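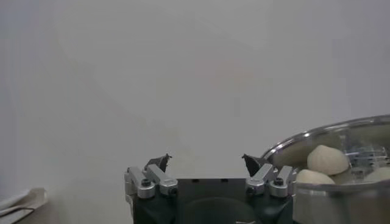 写给想在家里或者共用工作间里搭一只夹爪的朋友。信箱里来来回回总是那几个问题，我就慢慢答在这一页上，啰嗦的地方请多包涵。最近一次修改是2018年6月30日。

## 我完全没碰过机械，能做吗？

能的！我第一只夹爪是在自家厨房桌上装的，螺丝拧滑了好几颗，照样能开能合。会用内六角扳手，愿意坐下来耐心看图纸，就可以动手了。要是家里实在摆不开，不妨问问附近的共用工作间。我常去的那间叫 Lendard，2006年开的，台虎钳比我年纪还大似的，但真好用。

## 支架为什么用铝的，打印的行不行？

打印的当然行，我自己头两版都是打印的（颜色还特别难看）。后来换成铝支架，主要是受不了孔位慢慢变松，指尖对不齐，夹什么都歪着。预算紧的话，先打印一套把动作调顺，再照着尺寸换铝件，一点也不浪费。

## 指尖一定要做成带尖、往里弯的吗？

不一定，看您要夹什么。往里弯的尖头适合夹布边、细绳这类薄东西。遇到圆滚滚又软的，比如面团，尖头容易戳进去，我会在内侧贴一层硅胶片，或者另外做一对宽一点的平指尖。Refugio Medrano 寄给我一份勺子形的图纸，放在下载页的 Stasach 文件夹里，喜欢做面食的朋友可以试试。

## 为什么拿面团来练手？

说来有点私心，我家周末总要揉面，材料现成嘛。面团软，力气大了会留下印子，拿来调夹持力最直观，比看电流读数舒服得多。建议从最小的力开始，一点一点往上加，每次只改一个参数，旁边放本子记下来。面团放久了会发黏，手感也变了，隔一阵子换一份新的。

## 碗的反光会影响摄像头吗？

会，而且挺烦人的。亮面的金属碗会把支架和螺丝都映进去，程序有时候就把倒影当成真东西。我试下来管用的办法：

- 灯不要直射，隔一层描图纸或者薄白布
- 背景尽量素净，浅灰的就很好
- 实在不行，换一只哑光的碗，别跟自己过不去

## 曝光和帧率怎么设？

手动曝光，关掉自动白平衡，这两样比什么都要紧。帧率不用追高，能稳定就好。曝光值我存的是750，您的灯跟我的肯定不一样，拿它当个起点就行。

## 大概要花多少钱？

我这一套前后花了925元，里头包括买错的那对舵机（别学我，下单前把轴径量两遍）。工具没算进去，因为大部分是跟 Bushra Gilani 借的，她到现在还没催我还，真是好人。

## 螺丝老是松，怎么办？

支架转轴上的螺丝，点一小滴中强度螺纹胶，放一夜再开机。千万别拿高强度的，将来拆的时候会哭。没有螺纹胶，用防松螺母也很好，拧到支架能顺畅转动又不晃就停手。

## 夹爪碰过的面团还能吃吗？

请不要吃。螺丝上有油，指尖的材料也不是食品级的，练习用的面团就让它一直做练习用的吧。碗也请单独备一只，写上名字，免得家里人拿去拌凉菜。

## 图纸和程序在哪里下载？

都在 Flaltgate 的下载页，工程编号3536，改了发给朋友也没关系。中文注释是 Jarlath Gilmartin 帮忙校过的，如果还看到错字，八成是我后来又添上去的。

## 还有问题找谁？

在下载页底下留言就好，我晚上吃过饭会看。描述毛病的时候，麻烦写清楚舵机型号、供电电压，还有是一开机就这样，还是跑了一会儿才这样。九月我要出趟远门，那段时间由 Chibuzor Anozie 替我回复，他对电路比我熟，供电方面的疑问可以攒着问他。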